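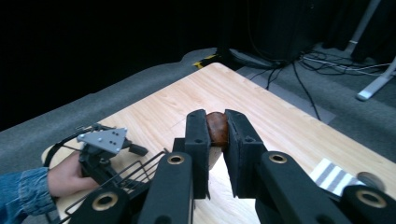
*Parallel fingers closed on a small brown object. A second hand-held unit is at left.*

**Plallarden hand-held gripper kit, reviewed as a way of collecting demonstrations**

I have been using the Plallarden kit since March, mostly to find out whether the training method published alongside it holds up outside the lab that wrote it. This review covers the tool and the result together. Neither is much use without the other.

The method is simple to state. A person does the task with the gripper in hand, a camera on the gripper records the view, and a policy is trained on those recordings. The policy then runs on an arm fitted with the same fingers. No arm is needed while you are collecting. The paper, by Elli Partanen and Vlastimil Šindelář, reports that 200 demonstrations of a pick-and-place task gave them 82 successes in 100 trials.

**Build and handling**

The fingers are squared-off blocks with a matte surface, and the pads have enough give for soft or uneven items. We mostly worked with small things of the size and weight of a bread roll, and the pads left fewer dents in real rolls than I expected. Hard, shiny objects are less reliable. A glazed mug handle slipped often enough that we dropped it from the task list.

The linkage is stiff side to side and moves freely when you squeeze. Brass-rimmed holes in the black parts catch the light, and under our overhead lamps this gave bright spots low in the recorded view. I masked that strip before training and saw no change in the result, so I stopped bothering.

My main complaint is the handle. It's fine for short sessions and tiring for long ones. After 15 minutes my wrist starts to turn inward, and the demonstrations recorded after that point look different from the early ones. The manual doesn't mention it. We now swap operators before it gets that far.

**Repeating the result**

I followed the recipe as written: the same number of demonstrations, the same training settings, and the trials run on a Zivis arm at our own bench. The paper used a Lahtinen arm, and that's the one substitution I couldn't avoid.

Our first policy did badly. It approached the object well, closed early and pushed it along the table. The fault was in the timing. The delay between camera and finger position was different on our arm, and the paper gives its own value without saying how it was measured. Once I had measured ours and shifted the finger signal to match, the early closing mostly went away. The second policy landed a little under the published figure. Given the different arm, I consider that a fair match.

The failures that were left fell into two groups. Some were ordinary misses near the far corner of the table, where our demonstrations were thin. The others came when the object sat close against something flat, such as a card, and one finger rode up over the edge. More demonstrations of that arrangement helped, though I didn't run enough trials afterward to put a number on it.

I also tried cutting the data in half. The policy still reached for the right place but was clumsy at the moment of contact, with a lot of small corrections. The authors show a similar drop in their appendix, and I have no quarrel with their curve.

**Software**

The recorder from Pornetti is plain and stable. It lost one session in all the time I've had it, and that was a full disk. Calibration is fussier. The printed instructions are for an older version and two of the menu names have changed. If the fingers are reading as open when they're shut, redo the zero step before you touch anything else.

**Who should buy it**

A group that already has an arm and wants to collect grasping data away from it will get good use out of this kit. If your tasks need twisting or heavy pushing, I'd wait. The fingers flex under side load and the recorded position doesn't account for it.

I'd like a padded handle, a spare set of finger pads in the box, and a page in the manual on measuring delay. We're keeping ours, and the next thing I plan to test is two-handed work with a unit in each hand.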